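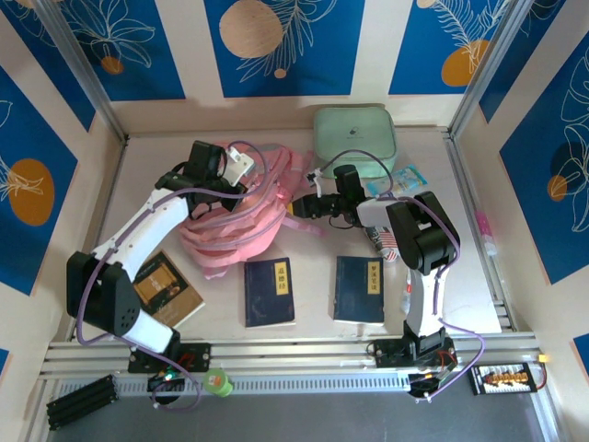
Où en est le programme de sacs prêts à l'emploi ?

Il a pris du retard, et la liste de fournitures n'est toujours pas arrêtée.

La fondation Nilard nous a accordé en novembre 3000 euros pour l'opération Wiveck : des sacs à dos garnis, remis aux élèves qui arrivent en cours d'année. Les dépenses s'élèvent à 3249 euros. L'écart vient du transport, que le devis de Schumacher ne comprenait pas et que nous aurions dû relire de plus près.

Imprimer | Envoyer par e-mail | 13 partages
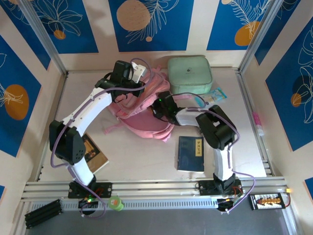
Rapport d'étape rédigé par Zulmira Lobo, relu par Amos Delacroix — samedi 27 janvier 2024

Le modèle d'essai réunit un sac rose en tissu souple, une trousse vert menthe à fermeture éclair, un petit sachet et un livre bleu marine dont l'étiquette jaune pâle porte un titre en caractères chinois. Sur le papier, tout cela va ensemble. Je reste réservée.

Le sac, d'abord. Vide, il ne tient pas debout, il s'affaisse et les bretelles passent devant l'ouverture. Il faut une main pour le maintenir et l'autre pour le remplir, ce que le calendrier initial ignorait complètement. La trousse va au fond, le livre contre le dos. Dans l'autre ordre, le livre se met en travers et on recommence.

Le sachet me convainc encore moins. Il finit écrasé sous la trousse si on ne lui réserve pas une poche, et deux écoles sur les cinq consultées n'en veulent pas.

Reste la fermeture de la poche avant.
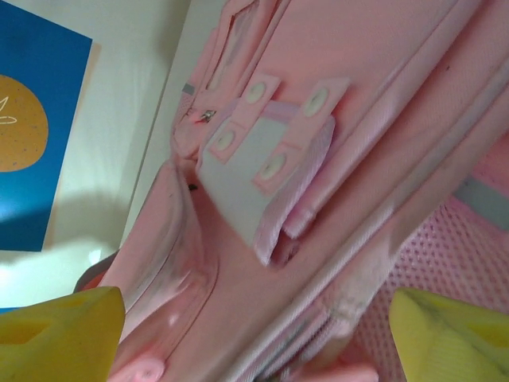 Deux pattes rose clair, quatre pressions blanches : c'est joli, c'est ce qui a séduit au moment du choix, et je doute qu'un enfant de six ans s'en serve tous les matins. Le fournisseur, Sisness, assure le contraire sans nous avoir transmis le moindre essai. Nous avons demandé un modèle à simple glissière. Pas de réponse à ce jour.

Nous avons livré 214 sacs. Les retours des familles sont polis et peu utiles — « très bien, merci » ne nous apprend rien sur les coutures. Amos Delacroix propose un second questionnaire au printemps. Je préférerais qu'on aille voir les sacs en classe.

Nous ne sollicitons pas de rallonge pour l'instant. Nous demandons un délai de deux mois, le temps de fixer la liste et de régler la question de la poche.

Partager (13) | Commentaires (0)

À lire aussi
Wiveck : le calendrier des livraisons
Trousses : le compte rendu de novembre
Sisness, conditions de retour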